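Budget for a small arm that handles drinks — what am I forgetting?
Asked in Benchtop Automation

Osvaldo Prado
I'm putting together a purchase request for our sample room at Teixeira and I have 2495 dollars to spend on grippers and extras (the arm itself comes out of a different pot, thank goodness). The job is open bottles and printed cups, one at a time, on a plain white table. Do I put it all into a nicer gripper, or hold some back?
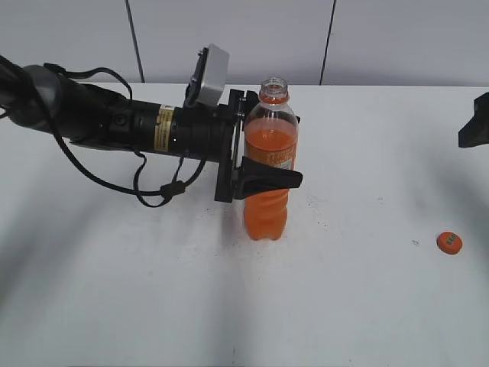

2 min read

My first quote, from Gisov, is 2352 for the gripper and wrist camera together, so there's hardly anything left for spare fingers. I also haven't priced cable clips or sleeves, and I'd like to.

Skarnatwood
Hold some back! We blew our whole budget on the gripper and then waited until March for fingers. I'd get two spare pairs and a few blank ones you can shape yourself. Soft bottles with ridges are a pain — ask the seller for a trial on your exact bottle, filled to your usual level, cap off. And put spare bottles on the request too, because you'll go through them.
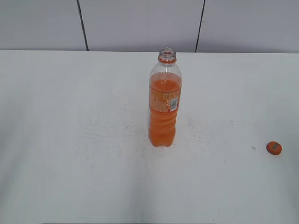
Cups are a separate line

rallthorpe_bench
Agree on the fingers. I'd also ask about close focus before you pay for that camera. Ours was 885 and anything right up at the fingers is a blur, big print included.
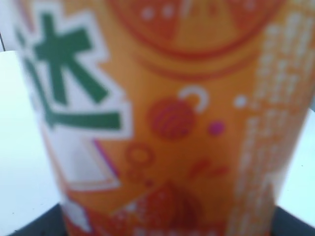
Delivery times

Skarnatwood
Forgot to say, ours took 24 days from order to door, and the mounting plate came in a separate box a week after that. Ask for one shipment.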